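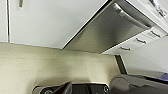

White Doors, Steel Front, and the Myth of the Wipe-Clean Kitchen

Every kitchen article I read last winter told me white cabinets were "forgiving." Forgiving of what? I have now lived with white doors for long enough to have an opinion, and my opinion is that the people writing those articles have a cleaning service.

We went with Gerkarwood for the cabinets, in their matte white. The sales pitch was that matte hides fingerprints. It hides them from across the room. Stand at the sink in the late afternoon, when the sun comes in low, and you will find out exactly where everybody opened the trash door.

The stainless steel is worse, and I will admit I was the one who wanted it. Sorin Sandu, my brother-in-law, told me to get a white front and be done with it. I said steel would look sharper beside the cabinets. It does look sharper, for nearly 2 hours after I polish it. The bar handle I don't mind, because you can grab it with a dish towel over your hand and leave nothing behind. Guests do not do this. I have stopped asking.

Then there are the small silver handles. The three set in the white strip below the steel front cost $38 each, a number I still think about. Despina Sima at the showroom assured us that the hardware "makes the kitchen." I have cooked in kitchens with plastic knobs and the soup tasted the same. Still, they are easy on the fingers and none has worked loose so far, so I'm filing them under overpriced but fine.

What I use to clean all this

I tried the Iturholm cream on the steel because a forum swore by it. It smelled like a dentist's office and left streaks that took longer to remove than the smudges had. Back under the sink it went. Now I use a damp cloth with a drop of dish soap, then a dry cloth, wiping along the grain. That's the whole routine. I'd love to tell you there is a secret, but I'm suspicious of anyone selling one.

For the white doors, same cloth, and a soft toothbrush for the thin gap where two panels meet. Flour gets in there. I don't know how, as I bake maybe once a month.

Would I do it again?

The doors, probably. The steel, ask me after the holidays. We spent $600 more than planned on finishes alone, and I could not point to the part of my day that improved by that amount.

Ruxandra Pascu wrote in May to ask whether she should pay extra for the "easy care" coating on hers. I asked the showroom what it was made of and got a brochure in reply. I told her to keep her money and buy more dish towels.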